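Progress report, Molum Kitchen Skills for Independent Living
To: the Stiren Fund
From: Negin Yazdani, program lead
12 Apr 2023

Your grant pays for cooking sessions for adults who have recently moved into their own apartments, most of them from supported housing or from the family home. The report covers the time since our last letter to you in December, and it includes the spending to date.

Sessions

The winter course finished as planned. Each session runs for two hours and covers one meal, from the shopping list to the washing up. We had budgeted for eight sessions and ran nine. The extra one went to food storage, which participants had asked for. They wanted to know how long cooked rice keeps, what can be frozen twice, and how to read the dates on packages. Sándor Vida taught it and has written up his notes as a two-page handout, which we now give out at the first session.

Attendance dropped in the middle of the course. Two people had changes in their work shifts and one moved out of the area. We now offer an evening group as well as the afternoon one, and those whose shifts changed have come back. The evening group is smaller and quieter, and some participants have said they prefer it.

We changed the order of the course. Knife skills used to come first. Several people found that hard going and went home without having made much to eat. The course now opens with meals that need only a microwave, a bowl and a fork: baked potatoes, scrambled eggs, porridge, steamed vegetables. Knife skills come in the third session.
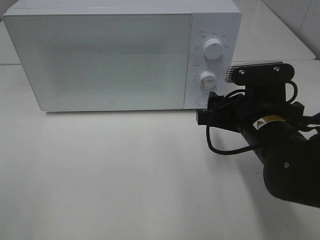 Do participants need a full kitchen at home to take the course? Anyone with a refrigerator and one way of heating food can join, and we adjust the recipes to what they have. Several of the apartments have no working oven, and one landlord has been slow to replace a stove. Sándor keeps a second version of each recipe for people in that position.

Recipe cards

The cards are now printed and in use. Each has one meal on it, with large type and the steps numbered. We tested the first batch with the afternoon group and made changes. Cup measures replaced weights, as few participants own a scale. The line drawings stayed in, though two of them – the lentil soup and the tuna pasta – had to be redrawn. We ordered 2000 cards from Pudavura, who delivered a week late but to a good standard.

Spending

Spending to the date of this report is $2149. Of this, $705 went to printing and the rest to ingredients, room hire and bus fares. Ingredients have cost more than we planned, mainly eggs and cooking oil. We have made up part of the difference by buying dry goods in bulk from Sitthichai, a wholesaler near the hall. Bus fares are under budget, as more people than expected live within walking distance. We would like your agreement to move what is left on the fares line over to ingredients.

Problems

The hall's hot water failed twice. Both times we boiled kettles and carried on, but it slowed the washing up and the second session ran over. The hall has promised a repair and has taken one session off our bill.

Our follow-up calls have been patchy. We said we would phone each participant a month after the course to ask what they were cooking. Some calls were made late and a few have not been made at all. I have taken these over myself and will send you the results separately.

Next steps

The next course has a full list for the afternoon group and places left in the evening one. We plan to add a session on cooking for guests, at the request of the winter group. Please let me know about the fares line before we place the next bulk order.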